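Clitico is a set of simulated two-arm episodes for testing whether a learned policy can do small household jobs: lift, place, line up, tidy. Release of 31 October 2020, 697 episodes. Rendered only; no hardware logs.

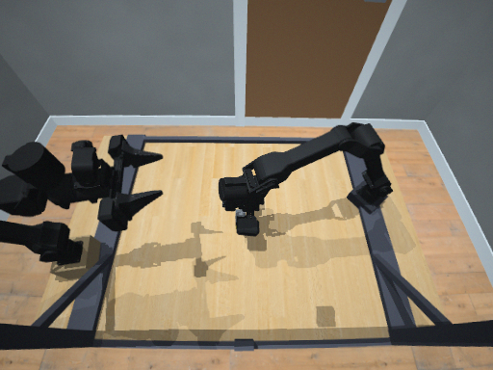
Raju asked on the tracker whether any of this transfers to a real kitchen bench. Not yet tested.

## Block tasks

Numbered cubes, parallel fingers. Contact parameters are in `contact.yaml`. 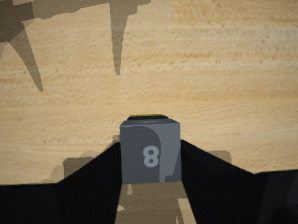

Trandside objects that a firm grip on a cube says little about grasping a wet plate. Agreed - soft and wet items are out of scope. 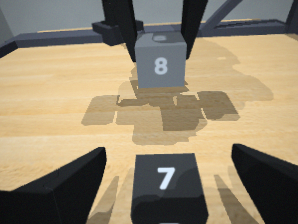
*Cubes 8 and 7, view over the near gripper.*

## Known limits

- Baseline finishes up to 93 episodes unaided
- Resets are scripted
- 4 episodes have truncated action logs

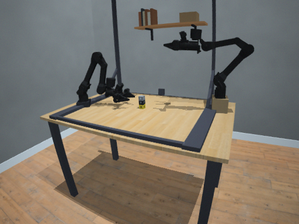

Shelf tasks are planned for April and will use the same episode format.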